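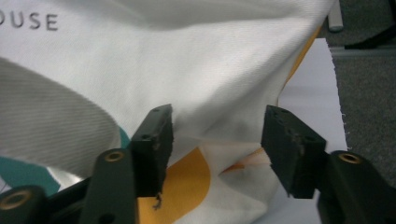

By the Fliltaver newsroom, technology desk

Wirkent opened its Messina workshop to visitors in March 2023 for a demonstration of cloth handling with hand-held grippers. The firm is recording how people pick up and fold printed fabric, and plans to use the recordings to train its Lirau folding arm.

The session ran on ordinary household textiles. In one task the operator worked on a white cloth with gray, teal, yellow and orange printing, with two black finger pads on either side of the draped cloth. The pads are flat-faced and show wear at the edges. Brass bushings are set in the linkage arms that carry them.

Staff said soft goods remain harder to handle than boxes – a fold changes shape as soon as it is touched, and a printed pattern can be mistaken for an edge. The archive now holds 3,150 recordings, of which 1,558 cover folding. The rest cover picking up, turning over and laying flat.

The demonstration lasted 43 minutes and was followed by a technical session on pad spacing and grip force. Visitors could try the gripper on spare cloths at a second station.

Wirkent registered 253 visitors over the day. The next open day is planned for December – registration will go through the workshop's front office.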